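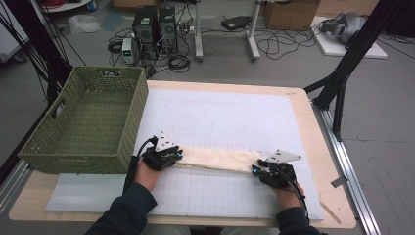

Benedita Marinho told us that she had never really lost anything in her own home, only put it down somewhere sensible and then forgotten what had seemed sensible about it. Her remark came at the very end of a long kitchen interview, and we have kept returning to it, as it describes the open container better than any of the definitions we started out with.

Figure 3. Open-topped plastic basket with lattice walls, on a wooden table with a gridded board.

4.2 Open containers as a way of putting off decisions

Our diary data show that most objects in a home are put away without any thought at all. Plates go to the plate cupboard and coats go to the hook. What interested us, and what turned out to be the richest part of the Prikthorpe material, was the small group of objects for which no such place exists: a spare key, a single glove, the instruction sheet for a lamp, a battery that may or may not be flat. We call these unsettled objects. They are wonderful things to study. Each one carries a question that somebody in the household has not yet answered, and the open container is where the question waits.

Of the 115 households that began the diary in July, 11 stopped before the end, mostly because they were moving out of the Trindeder estate. The remaining diaries gave us 1,234 entries in which an object was put down "for now," in those words or words very close to them. Nearly 20 percent of these entries mention a basket, bowl, or tray with no lid. Drawers come up far less often than we expected, and boxes with lids hardly appear at all until the closing interviews.

The lid matters a great deal. In the interviews people spoke of closing a lid as a kind of finishing. Once the lid was down, the things inside had been dealt with, even if they had only been moved. An open basket gives no such relief. Its contents stay in view, and several participants said they could feel it "asking" them something as they walked past. We had coded this at first as a complaint. On second reading it was closer to fondness, and one diary writer kept a basket by the stairs on purpose so that she would be nagged by it.

Walls with holes in them seem to strengthen the effect. Participants who owned both solid and open-weave containers tended to put the unsettled objects in the open-weave one, and they gave practical grounds when asked: you can see what is in there from the side, small dirt falls through, it is light enough to carry upstairs with one hand. We are inclined to believe them. Earlier writing on domestic clutter, including our own, has been too quick to look for hidden motives where a handle and a clear view would do.

We were also delighted by how firmly households agreed on rules that had never been spoken aloud. In the Flosska Street homes, adults and teenagers interviewed separately gave the same account of what could go in the shared basket (keys, tape, coins, other people's pens) and what could not (food, anything wet, anything belonging to a guest). Only the very youngest children broke these rules, and they were corrected at once, usually by an older child. Rules of this kind deserve a study of their own, and we would love to see one carried out in shared student housing.

Where the container stands is a separate matter. Tables came up often as a first home for it, then as a place it had to be cleared from. The table is the one surface in most homes that belongs to everyone and to several activities in turn, so a basket left on it is always slightly in the way. Households that had cleared a work surface for some task described the clear surface itself as an invitation, and small objects began to arrive on it before the day was out.

Figure 4. White work surface, close view.

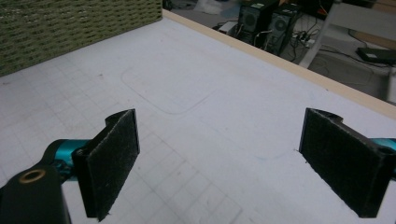
4.3 When the container fills up

Every open container in the study reached a point at which it stopped working. Our participants called this "the tip," after the way a full basket was finally dealt with, by tipping it out onto a bed or a floor and sorting the heap. The Valente notebooks, which we handed out for the second half of the diary, have a page for this event, and those pages are by far the liveliest. People wrote in capitals. They drew arrows. One family found three copies of the same key and still had no idea what it opened.

After a tip, the usual pattern was that a few objects were given a real place, a few were thrown out, and the rest went straight back in. By December 2018 most of the baskets we had followed held a core of things that had survived every sorting.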